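Gripper comparison, November round

Members who follow the litter-clearing work at Plovbridge will know that the first round of tests was run with one set of fingertips only, and that the results were hard to read. A missed pick could come from the fingers, the arm, the camera or the controller, and the log did not say which. For this round the arms, the cameras and the bin stayed as they were. Only the fingertips and the grip controller were changed.

Three sets of fingertips were tried. The first is the hard black tip that came with the parallel gripper. The second is a softer moulded tip from Fellent, with a shallow groove down the inner face. The third was cut in our own workshop to a drawing by the Gökçe group, and is thinner at the end so that it can slide under flat items. Each set was run with both controllers: the old one, which closes to a set width, and the Hornelen one, which closes until the motor current reaches a limit and then holds. The test plan allowed 150 picks per pairing, with the litter thrown down again by hand at the start of every run.

The floor matters more than we had allowed for. Earlier trials used a smooth tabletop, where a fingertip that comes down slightly low will skid and recover. On carpet it digs in. The pile also hides the lower edge of thin items from the depth camera, so the height estimate is taken from the carpet next to the item and then corrected by a fixed amount. That correction was tuned once, at the start of the round, and left alone.

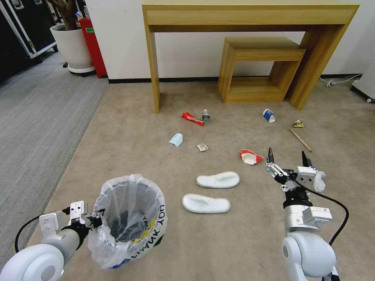 Litter was chosen to give a spread of shapes and stiffness. Crushed paper cups and a small plastic bottle stand well clear of the pile and can be taken from most directions. A face mask, a scrap of paper and a flattened wrapper have almost no height. Disposable slippers are awkward in a different way: the sole is flat and wide, the strap is thin, and the planner tends to pick the middle of the sole, where there is nothing to close on. A thin wooden stick was included to test alignment, as the jaws need to be square to it before they shut.

Results by item type were as follows.

- **Cups and bottle.** All fingertips coped. The fixed-width controller squashed the cups further than needed and sometimes pushed them out of the jaws as it closed. The current-limited controller held them with less damage and dropped fewer on the way to the bin.
- **Mask and paper.** The standard tips pinched carpet pile along with the item on many attempts, and the item was then pulled free when the arm lifted. The Fellent tips were better, though slow to let go of the mask over the bin. The workshop tips were the best of the three here.
- **Slippers.** Poor with every pairing until the grasp point was moved by rule to the strap or the edge of the sole. After that change the Fellent tips did well. The workshop tips flexed under the load and let the slipper rotate.
- **Stick.** Decided almost entirely by the wrist angle. The groove in the Fellent tips gave a small gain once the angle was right.
- **Wrapper.** No pairing was reliable. The workshop tips could get under it, but only when the wrapper lay with a raised edge towards the gripper.

Two faults in the set-up should be noted by anyone planning to repeat this. The cable on the gripper side of the right arm limits wrist rotation before the joint limit is reached, and the planner does not know about it. We lost 2 runs to this and have since added a soft stop in the controller settings. The second fault is in the release. With a bag folded over the rim of the bin, light items can cling to the plastic if the jaws open too near the edge, so the release point has been moved towards the centre of the opening and raised a little.

Camera placement was not part of the comparison, but it affected the work. The head view sees the whole patch of floor and both grippers, and is good enough to choose the next item. It is less useful in the last few centimetres, when the gripper comes between the camera and the item. A wrist camera was fitted for the final 3 runs. It improved alignment on the stick and made little difference to the cups. The extra image stream also slowed the control loop, and we are not yet sure that the trade is worth making.

For the time being the Plovbridge arms will run with the Fellent tips and the Hornelen controller — the pairing with no outright best score on thin items but the fewest drops across the full set. The workshop tips will be redrawn with a stiffer back and tried again. Drawings, controller settings and the full pick log are in the group folder under the round's name. The old fixed-width settings have been kept there too, for anyone who wants a baseline on a different floor.

Sites able to offer a hard floor or a short-pile carpet for the next round should reply to the usual list address, giving the size of the clear area and the distance to the nearest socket.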